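Search this site Search Enter keywords Go

The woman who keeps the grippers honest

Loubna El Ouafi has a drawer in her workshop at Sarkbridge that she will not let anyone tidy. It holds old finger pads, a jam jar of dark screws, two tape measures and a toothbrush, and on the morning I visit she has it open before I have found a place to put my coat.

"People want to see the clever part," she says, pulling out the toothbrush. "I show them this first. Most of my work is this."

She looks after a pair of hand-held grippers that the team calls Sado, the kind a person carries around a table to show a robot how a job is done. The pair goes out in the morning, comes back in the afternoon, and in between it picks up crumbs, lint, thread and on one occasion a good deal of honey. It is her job to see that both hands open as wide and close as evenly on Wednesday as they did at the start of the week.

I ask how she came to it, and the answer takes us most of the way through a pot of tea. She repaired sewing machines for years, in her uncle's shop and then on her own, and she still talks about the grippers as if they were something you could oil and talk nicely to. Eckhard Pfeiffer, who hired her, had brought in a machine for his mother and stayed to watch her fix it. "He asked what I would do with a hand that closed crooked," she says. "I told him I would have to hold it first."

The daily check begins with the fingers wide open. She runs the toothbrush along the ribs, wipes them with a barely damp cloth and lets them dry in the air, never with a heater, which she says makes the rubber sulky. Then come the screws in the casing – she touches each one with the driver and turns only those that move. After that she closes each hand slowly on a strip of card and pulls. If the card slides out at one end and holds at the other, the pads have worn unevenly and she changes both of them together.

"Both, always," she says. "You wouldn't put one new shoe on."

Her notebook stood at 2487 checks when I came, written in pencil, and she reads me bits of it with real affection. Number 976 was the honey. There is a page about a squeak that she chased for 13 days and finally found in a loose washer (she is still a little cross about the washer, I think). Pads are listed by the date they went on, and she likes to look them over after 200 openings, although Marius Sârbu, who writes the software, has told her kindly that they would last a good bit longer.

"Marius is right," she says. "I look anyway."

The last part of the check is done at the cloth-covered table, and this is the part I had come for. She likes a plain background, with enough bare cloth that a finger out of line shows up at once. Both hands are opened over it and she studies the curve of the jaws for longer than I would have thought possible, humming a bit.
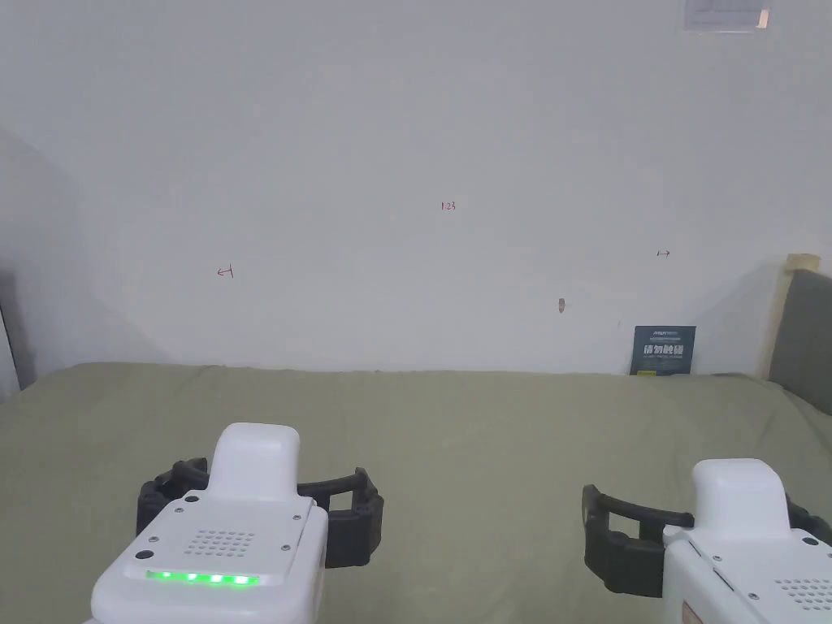 The two grippers with their fingers open over the green cloth, the lights showing on the left one.

"With your eyes first," she tells me, when I reach for a ruler. "If something bothers you, then you measure."

I ask whether she ever gets it wrong, and she laughs and tells me about the week she fitted a left pad on the right side and spent an entire afternoon blaming Marius. He still brings it up at lunch. Since then she has marked the inside of every spare with a dab of nail polish, pink for left and red for right, bought by her daughter, who chose the colors and has asked to be paid for the advice.

There is a second pair on the way, to be called Wander, and she hopes to have it on her bench by June. She has already cleared a shelf. The drawer, she says, is staying as it is.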